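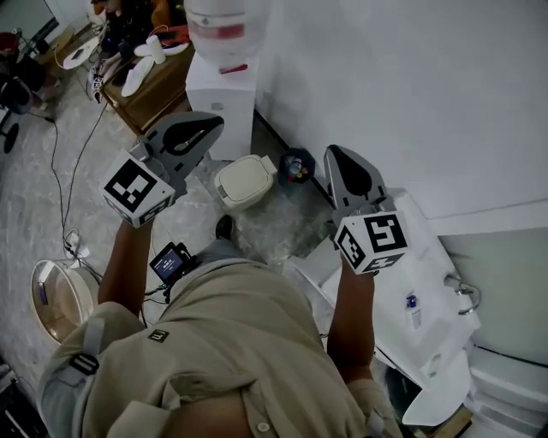
Nazmiye Kırmızıgül had shown the house on Wellik Road 13 times since August. Buyers liked the yard and disliked the stairs. She unlocked the door again and walked through, checking the lights. The last room had a pale speckled floor, and she had stopped apologizing for it.

Rostislav Tichý came at 9 and kept his coat on. He opened one closet, then stood at the back window for a long time.

"My mother rented here," he said. "Upstairs. The owner would never sell."

"He died in the spring. His daughter wants it settled."

"Would she take less?"

"A little – not much."

He nodded and went up to look at the bedroom.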